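Furnulari Guitar Repair: Frequently Asked Questions

Do I need an appointment?

For a setup or a restring, no. Bring the guitar in during shop hours and we'll write up a ticket. For fret work, neck resets or anything electrical on an amp, call first so Hortensia Olivares can put you on the bench calendar.

How long does a setup take?

Most setups are done in 3 working days. If the nut has to be replaced, add a day. We will call you when it's ready. Please don't come by before you get the call.

What does a setup include?

Truss rod adjustment, action at the bridge, nut slot depth, intonation, a fretboard cleaning and new strings. A standard electric setup is $60 plus the cost of the strings. Locking tremolos and twelve-strings cost more, and we'll give you the price at the counter.

What strings will you put on?

Whatever gauge you were using, unless you tell us otherwise. If you want to change gauge, say so when you drop off. A change from 9s to 11s affects the neck relief and the nut, and it means doing the setup over if we find out afterward.
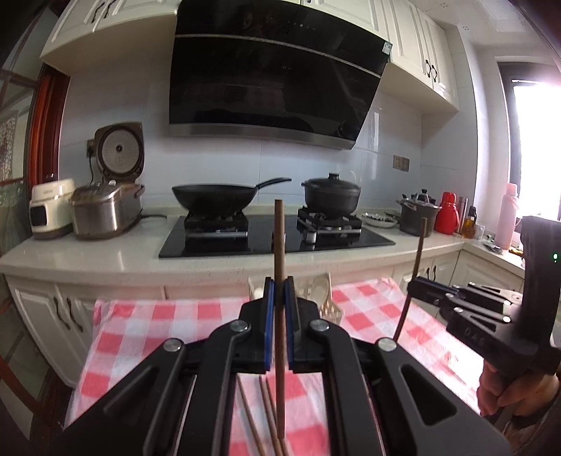
Do you rewind pickups?

Yes. Abelardo Iturra does all of our rewinds. Single coils take less time than humbuckers. We keep the original magnets and baseplate unless they are damaged, and any parts we replace go back to you in a bag.

My pickup is dead. Does it need a rewind?

Maybe not. A broken lead wire or a bad solder joint at the switch gives the same symptom, and both are cheap to fix. We test the pickup with a meter before quoting a rewind. Testing is free if the guitar is already here for other work.

Do you install the Zevov bridge?

Yes, on most hardtail guitars. It fits the common six-screw pattern without new holes. On older bodies the string ferrules may not line up, so bring the guitar in and let us measure before you order the part.

Can I supply my own parts?

Yes. We charge the same labor either way, and we can't warranty a part we didn't sell. Check that the pots have the right shaft for your knobs.
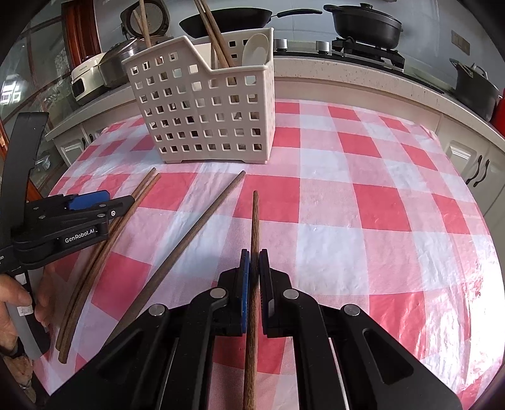

Do you refinish bodies?

No. We do small touch-ups and drop fills only. For full refinishing we send people to Histivura, and you would deal with them directly on price and color.

How much is a refret?

A full refret on a bolt-on neck with a rosewood board starts at $300. Bound boards and lacquered maple are quoted individually. Facundo Painemal will look at the neck first, as a level and crown is often enough.

How long will you store a finished guitar?

We hold finished work for 49 days at no charge. After that there is a weekly storage fee. If you're going to be away, tell us and we'll make a note on the ticket.

Are you closed at all this summer?

We are closed for two weeks in July and again on 29th August for inventory. Tickets already open will be pushed back by the same number of days.

Who do I talk to about a problem with a repair?

Ask for Eulalia Herrera at the front counter, and have your ticket number with you.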